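수요일 저녁, 침대 위에서 벌인 정리

퇴근하고 씻고 나오니까 8시 조금 넘었더라고요. 원래는 드라마 한 편 보고 자려고 했는데, 협탁 서랍이 또 안 닫히는 거예요ㅋㅋ 안에서 뭐가 걸렸는지 덜컹덜컹. 결국 서랍을 통째로 빼서 침대에 쏟아버렸어요. 이러면 다 치우기 전엔 못 자니까 저한텐 제일 잘 먹히는 방법이에요.

나온 것들이 참 가관이었어요. 언제 받았는지도 모를 영수증(무려 2,579원짜리 편의점 영수증은 왜 모셔뒀을까요), 다 쓴 핸드크림, 짝 없는 양말 한 짝, 그리고 상자들! 저는 물건을 사면 상자를 못 버리는 병이 있거든요. 튼튼하면 더 못 버려요. 언젠가 쓸 것 같고, 막상 쓴 적은 한 번도 없고...

그래서 이번엔 바구니를 하나 꺼내 왔어요. 양옆에 손잡이 구멍이 뚫린 베이지색 플라스틱 바구니인데, 작년에 욕실에서 쓰다가 자리가 안 맞아서 베란다에 방치했던 아이예요. 깨끗이 닦아서 침대 위에 올려놓으니 이불 줄무늬랑 색이 은근 잘 어울려서 괜히 기분이 좋더라고요 ㅎㅎ 남길 것만 여기 담고, 안 들어가는 건 미련 없이 보내기로 했습니다.

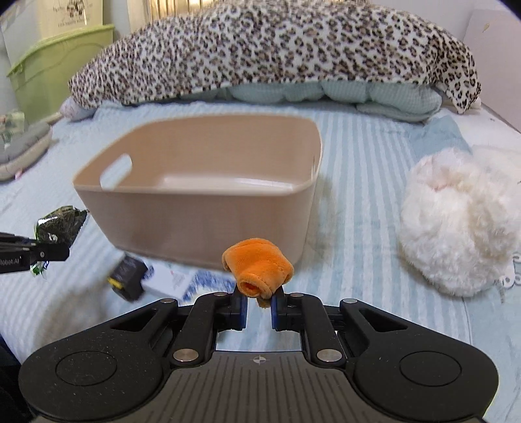
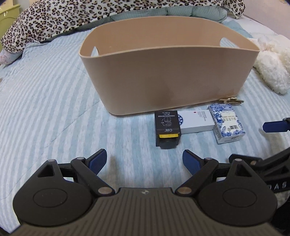

줄무늬 이불 위에 베이지 바구니 올려놓고 정리하던 날

주황색 보들보들한 인형 소품은 보자마자 합격이었어요. 손바닥에 쏙 들어오는 크기에 촉감이 너무 좋아서 만지작거리다가 10분은 그냥 날린 것 같아요. 이런 걸 어떻게 버려요! 작은 상자들은 하나씩 열어보고 결정하기로 했어요. 까만 상자는 좀 고민했는데 각이 딱 잡혀 있어서 일단 바구니행. (네, 병 못 고쳤습니다)

호피무늬 담요도 이참에 어떻게 해야 하는데 말이죠. 부피가 어마어마해서 접어도 접어도 옷장에 안 들어가요. 근데 또 겨울엔 저만큼 따뜻한 게 없어서 매년 그냥 침대 위에서 같이 삽니다. 혹시 압축팩 써보신 분 계세요? 털 있는 담요도 괜찮은지, 나중에 꺼냈을 때 숨이 다시 살아나는지 궁금해요.

아무튼 다 하고 나니 20분짜리 일이었는데 그걸 몇 달을 미뤘네요. 서랍은 이제 스르륵 닫혀요. 다음은 화장대 차례인데 거긴 진짜 무서워서 주말에 커피 한 잔 마시고 시작하려고요. 하게 되면 또 올릴게요!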